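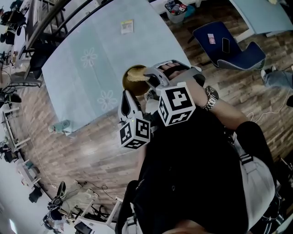 Which vacuum did you use on it, the upright or the little canister one? Asking before anyone comes up. If grain went through the upright the brush roller is probably jammed and that's a seperate fix from the floor. — Maksymiv desk

**Ticket:** floor, grain in the plank gaps + vacuum quit
**Opened:** Tue 23 January
**Status:** open (was closed, reopened, see below)

Upright. The Flestier. Yes I know now.

So two problems.

1. Pale grainy stuff (rice or some kind of grain, no bag left to check) down in the gaps between the boards. Worst around the light-blue table.
2. Flestier upright ran maybe a minute, got loud, shut itself off. Smells warm.

**Tried so far, floor:**

- broom — useless, pushes it INTO the gaps
- dustpan brush, stiff one, going along the boards and not across. Better. Got most of what was loose
- damp cloth. Don't. It sticks to the cloth, then to the floor, then to your shoes
- wooden skewer down the gaps, works but so slow, did one board in 22 minutes

**Tried so far, vacuum:**

- unplugged, emptied bin
- hose looked clear
- held reset 30 seconds like the label says, nothing
- haven't opened the bottom plate, no screwdriver up here

**Maksymiv desk:** Leave the plate, we'll bring a driver. It's most likely the thermal cutout, let it sit 40 min unplugged and then try once. Only once. For the gaps use the Drotix canister from the supply closet with the thin crevice nozzle, brush attachment OFF. Please pick up any cables on the floor first, last time a nozzle grabbed one and pulled a plug half out.

OK. Cables first. There's a black one looped by the chair with the beige cloth and a thin white one over on the other side, moved both. Power strip by the wall stays put, I'll go round it.

**Update, same day**

Flestier came back on after the wait. Sounds rattly. Turned it off again.

Canister works!! Thin nozzle pulls the grain right out if you go slow and tip it a bit. Did the whole stretch in front of the table and under the near edge. Moved the navy chair too, more under there than I'd have guessed.

Closing this.

**Reopened**

Still crunching when you roll an office chair. Checked the casters — grain packed in round the axle on two of them. Tweezers. One wheel won't turn freely even after. Is there a trick or do I need a new caster?

**Maksymiv desk:** Pull the caster straight out, it's a push fit on the Desov chairs. Turn it upside down, tap it on something soft, then spin it. Don't oil it, oil will hold the crumbs. If it still drags we have spares. And check the other chairs before you roll them over the clean part.

Pulled it, tapped it, a bunch came out. Spins fine now. Other chairs checked, one more had some, done the same.

**Still open:**

- Flestier rattle, bottom plate needs to come off
- crevice nozzle is cracked at the tip, was like that when I got it, works ok w/ tape
- can we get a tray with a decent lip to pour over? Any size that fits the table

Floor part is done, you can take that off. Upright is by the door with a note on it, unplugged.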